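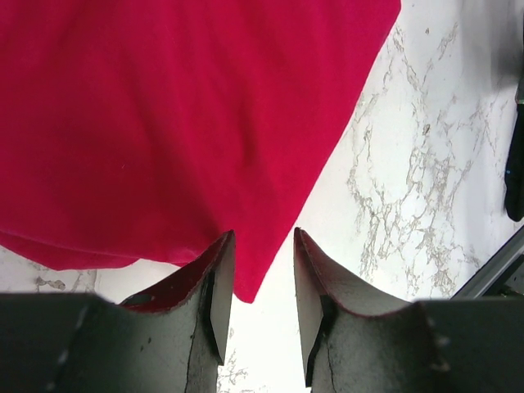 Folding on a flat surface: speaker notes
Tobiloba Danladi
Zornstead Home Skills Evening, 2026-08-17
Talk length 12 minutes, then questions

Opening

Say hello, thank the library for the room. Check that people at the back can hear.

I have been folding laundry for pay since I took the job at the wash-and-fold counter in Ukport. Before that I folded it badly at home like most people. Tonight is about one part of the job, the part before the first fold. I call it laying out. Most of the trouble I see with a stack of clothes starts there.

Ask for a show of hands: who folds on the bed? Who folds standing up, against the chest? Leave time for people to look around.

Why I like a table

A bed gives under the cloth. You press a crease and the mattress goes down with it. A table stays put and it is a better height for the back. I use a hard smooth top at work. Stone, tile, a painted board, a kitchen counter that has been wiped down, all fine. A smooth top also lets you slide a piece a little to straighten it, which a bedspread won't do.

Color matters more than people expect. Dark clothes on a dark table are hard to square up. Something red on a white top is easy, you see every edge. If your table is dark, put a pale sheet over it and pull it tight.

Wipe the table first. Lint shows on strong colors. If you see a few specks, leave them until the piece is folded and then go over the outside with a roller. Going over the whole thing twice is a waste of time.

Laying out 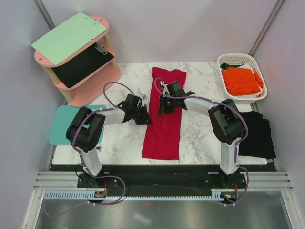 Red garment laid out lengthwise on the table.

Leave this slide up through the whole section.

Points to make, in this order:

Put the long direction of the garment running away from you. Narrow pieces especially. If it lies across the table you end up walking from side to side.

Look at the two ends. On this one the far end is wider and goes out to two corners, with a dip between them. The near end is a nearly straight hem. Straight hems are what I line up with. I put the hem parallel to the front of the table and then I don't touch it again.

Next the corners. Take both and pull them gently outward and away. Gently means the cloth moves and the weave doesn't stretch. Knits will stretch if you let them, and then one side is longer than the other and it will never match.

Soft creases down the middle are normal. Flatten them with the side of the hand, from the middle out to the edges. Going lengthwise only pushes the ripple to the end.

Check for a rolled hem. Very common on soft cotton. The edge curls under into a little lip and if you fold over it you get a lump through every layer. Run a finger along the edge and turn it flat.

(If someone asks what the garment is: the talk works the same for a sleeveless top or a pair of pants folded narrow. Don't get stuck here.)

The fold

Demonstrate with the two shirts in my bag. Blue one first, it is the stiffer of the two.

Long sides in first if the piece is wide. If it is already narrow, skip that step and go straight to halves.

Pick up the hem at both corners, lift it just clear of the table, carry it up to the far end. Set it down. Let go. Then smooth. People try to smooth while still holding on and they drag the bottom layer out of line.

Half again, or thirds if it has to stand up in a drawer. My drawers at home are 10 inches deep inside and thirds fits them. Measure yours before you do a whole basket.

Second shirt: do it wrong on purpose, without laying out. Hold both up side by side. Pass them around.

Timing

We did a count at the counter in June. One shift, 295 pieces. The slow ones were those we had to open up and start over. A good layout takes me 5 seconds on a plain piece.

At home the number doesn't matter. Do the small things first while the basket is full, then you have the table clear for sheets. Keep the basket to one side, off the table.

Things people ask

Fitted sheets. Different talk. I'm giving it in Salem next month, the sign-up page is by the door.

Do I iron first? Only collars and table linen.

Folding boards. I had one from a shop in Brillisstead. It works for T-shirts and I gave it to my sister when her kids started doing their own wash.

Children's clothes: lay out two at a time if they are small, hems together.

Close

Thank everyone. Collect both shirts. Tables need to go back against the wall before we leave.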